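Travel Writing and Recreation: Unit 4 Handout
Planning and Reporting a Long-Distance Walking Route

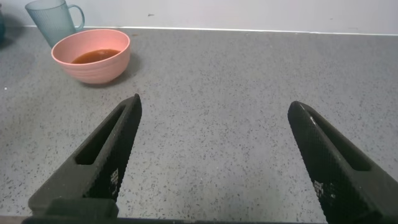 The unit considers how a walking route is prepared, walked and written up for a general readership. Students should have read the two route diaries in the course pack before the first session. The Kurkholm to Furkel trail is used as the working case throughout, and all figures quoted in these notes refer to it unless another route is named.

1. Distance and daily stages

The trail runs for 754 kilometers. A published guide will normally divide a route of this length into stages, and students should note that a stage is a unit of accommodation before it is a unit of distance. Where two villages stand far apart, the stage is long whether or not the ground is easy. The longest single climb on the route is 400 meters, on the approach to Grukora, and it falls late in the day for walkers who set out from the lower village.

Hjalti Kvaran's diary treats this climb in four lines. Brynhildur Toft gives it three pages. Both are acceptable, and the seminar will compare what each writer chose to leave out.

2. Season

Most accounts of the trail were written in summer. Toft walked the northern half in January, when several of the huts are closed and the ferry at Furkel does not run. Her stage lengths should not be used for planning a summer walk. Students citing seasonal information must state the month in which the source was walked, and should check ferry and hut details separately with the operators.

3. Notes taken on the road

A daily notebook entry should record the start and finish points, the time of arrival, the weather, the condition of the path and the cost of food and lodging. Conversations are to be written down the same evening. Place names should be copied from signs or maps and checked again before submission. Several papers last year placed Zamudio on the wrong side of the river, an error which appears in one of the older guides and has been repeated ever since.

4. First person and practical advice

Route writing often moves between personal account and instruction. The reader should be able to tell which is which. "I found the spring dry" is an observation. "The spring is dry" is a claim about the present, and requires a date and a source.

5. Assessment

The unit is marked out of 100. The written route report carries 60 marks and the notebook carries the remainder. Reports are due on 26th August and must include a stage table and a list of sources. Notebooks may be handwritten. Extensions are granted only through the department office.

Reading for the next session: Kvaran, chapters 2 and 3; Toft, the Grukora section.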